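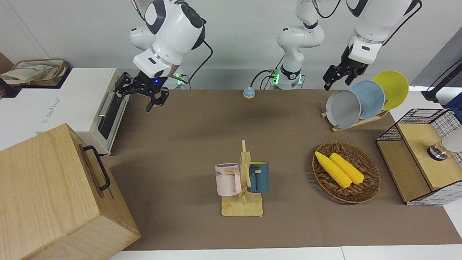

Kitchen table, both arms up, plates in the rack and mugs on the tree.

Gripper trial FAQ

Which grippers are you comparing?
Varnik and Pestlow. Two-finger, black, same arms for both. Raju comes in September if the adapter plates show up.

How many tries per object?
16 per gripper. Mugs, plates, corn. Reset by hand in between, so yes it's slow.

What counts as a miss?
Dropped, or not lifted within 3 seconds of closing. A plate that tips its neighbor is a miss too — Danica and I argued about this, she won.

Can I change finger pads mid-run?
No. Finish the set, then swap, then re-zero. Pads are good for up to 500 cycles, write the count on the bag.

Gripper won't open after a swap?
Connector. Its nearly always the connector. Power down the arm first, reseat, try again. Still stuck, ask Radomir.

Can we move the mug tree?
Not during a set. Between sets ok, put it in the log.

Where do results go?
Shared sheet, tab 2. Kavitha merges them Sunday night, anything after that waits a week. Please dont rename colums.

Is the Flarus controller in this round?
Not yet — arms first.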